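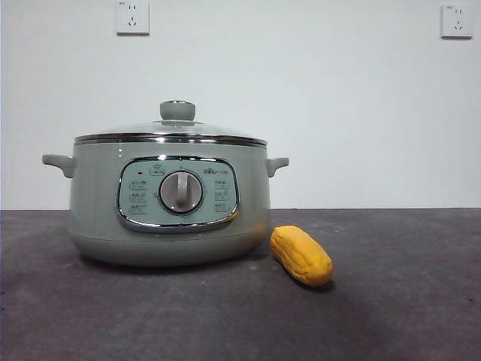

Cooker station, fixed camera view. Lid on, yellow-orange test object at right.

Saturday, February 17, 2024

Long session on the lid task for the Escobedo course project. Took the camera stills first, then went back to the code from Thursday night. The segmentation model (our fork of Retia) finds the cooker body without trouble. The glass lid is the weak part. Green rim shows through the dome and the mask bleeds into it, so the lid height comes out low by 12 mm on average. Switched the grasp target from the lid outline to the knob, same green as the body but with a clean top edge. Better.

Chrome band and the bezel on the front panel both throw highlights. Tried a lower exposure, lost detail on the countertop, put it back. Masking anything above a brightness threshold works for now - ugly, but it runs in real time.

Ran 39 trials in simulation with the knob target. 5 failures, all with the approach angle too shallow, fingers touching the glass before closing. Raised the minimum angle to 74 degrees and have not rerun the full set.

The yellow object still gets labeled "bread" in some stills and "corn" in others. For the pick-and-drop stage the label does not matter, only the long axis. It lies diagonally and the axis estimate was stable, so I dropped the classifier from that branch.

Butidau library update broke the gripper config again. Pinned the old version.

To do: rerun trials, write up the calibration section, ask whether Jullon lab hours are extended before the demo. Dial turning is postponed until the lid works.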